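Student Work > Food and Society > Project Reports > Second Year

Buying Rice in Bulk: Household Storage Habits in the Doston District

Nanna Kárason and Kumudini Gazi
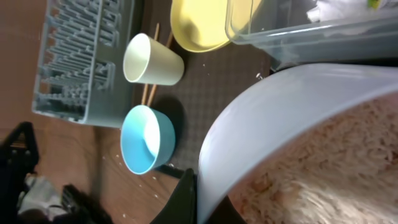 Figure 1. Uncooked rice in a white plastic bowl.

Filed under: Food studies, Household surveys

1. Background

The price of staple foods in Doston has been a matter of local concern for several years. Many households now buy rice in large sacks from the wholesale market at Were and divide it at home. The purpose of this project was to establish how such rice is kept, how long it lasts and how much of it is thrown away.

2. Method

A printed questionnaire was delivered to 470 households in Doston and the neighbouring estate of Grurketti. Completed forms were received from 200 of them. Respondents were asked to state the size of their last purchase, the type of container used and the reason for any loss. The authors also held interviews with 2 shopkeepers at Were. The survey closed on 29th January.

3. Findings

The households taking part reported a combined stock of 2614 kilograms. Lidded bins were the most common form of storage, followed by the original sack, folded over and tied. Insects were the chief cause of loss, and damp was mentioned mainly by residents of ground-floor flats in Grurketti. Several respondents wrote that they washed rice more thoroughly when it had been stored for a long period.

Both shopkeepers stated that customers seldom asked for advice on storage. One had displayed a leaflet from the Fullura advice centre but had not replaced it when the supply ran out.

4. Limits of the study

The questionnaire was issued in one language only, which may have reduced the response from newer residents. Amounts were estimated by the respondents and were not weighed by the authors.

5. Recommendations

It is recommended that the Fullura leaflet be reprinted and supplied to all grain sellers at Were. A shorter questionnaire should be tested in February, with a separate question on damp.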